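Jenő Virág has spent most of his working life getting power to the ground on loose surfaces, and he would prefer to talk about torsion bars. Asked about the two seasons he spent away from Sprintcars, preparing a bitumen late model for the Munshi team, he takes a while to get started.

"The motor was the easy part," he says. "Everything I knew about stagger still applied. Everything I knew about tyre pressure didn't."

Virág was crew chief for Ferenc Bárány when the pair moved across from dirt. Bárány had won often enough at Jorkham to attract a sponsor, Celik, who wanted to be seen on a sealed track. The car they bought had done two seasons already and came with a chassis log that stopped halfway down a page in November.

"We put it on the scales and the cross-weight was nowhere near what the log said. Somebody had changed a spring and not written it down. We spent the first month just establishing what we owned."

On dirt, Virág worked with a track that changed every session. He would read the surface between heats, pick a rear tyre, move the wing and send the car out. Bitumen gave him a surface that held still and a car that didn't forgive a small mistake.

"In a Sprintcar I might go up a full size on the right rear and the driver says, yeah, a bit better. In the late model we'd change the track bar by a few millimetres and Ferenc would come in and tell me which corner it had fixed and which one it had wrecked."
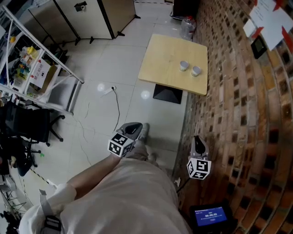
Floor level, with the timer at 00:00:03.

Their first proper meeting was a Saturday night over 200 laps. Bárány qualified tenth of 32 cars, which Virág still considers a fair result, and ran inside the top 10 until the second set of tyres went on.

"I'd set the cold pressures too high. On dirt you run so little air that a small error is hard to find. On that car the pressure built over a run of 20-odd laps and the centre of the tread did all the work. He had no front end at all. He was lifting at the flag stand."

Bárány finished two laps down. Virág kept the tyres and measured them across the tread the next morning. The wear at the centre was nearly double the wear at the shoulders, and from then on he logged pressures and temperatures at three points on every tyre after every run, practice included.

The dampers took longer. The team had been supplied with a set from Flomuten, valved for a heavier car, and Virág ran them for most of the first season before having them tested. 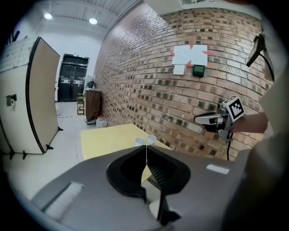
"The rebound was far too stiff on the left front. It was holding the nose down off the corner, so the rear never took the weight it needed. Ferenc had been saying it wouldn't drive off and I'd been changing gears to cure it. That's my fault. I was treating a damper problem with a diff ratio."

With the dampers revalved, the car picked up two tenths a lap over a long run and lost a little over a single one. Virág was happy with the trade. Bárány, who liked starting near the front, was less so.

"He told me I'd built a very good car for lap 150," Virág says.

They ran a second season and finished fourth in the points with 282, their best night being a second place in the wet-delayed round. Celik didn't renew. Bárány went back to Jorkham and to methanol, and Virág followed him a few weeks later once the late model was sold.

He has kept some of the habits. The pressure sheets came back with him, and so did the practice of scaling the car after every meeting – even when nothing has been touched. He doubts that the bitumen work made his Sprintcars any quicker.

"It made the notebooks better. I can go back and see what we ran and why. Before that I had it all in my head, and I was wrong about half of it."

Would he do it again? Virág says he'd want a new chassis, his own dampers and a full week of testing before the first round. He has priced it. The figure is on a sheet in the truck, under the spring rates.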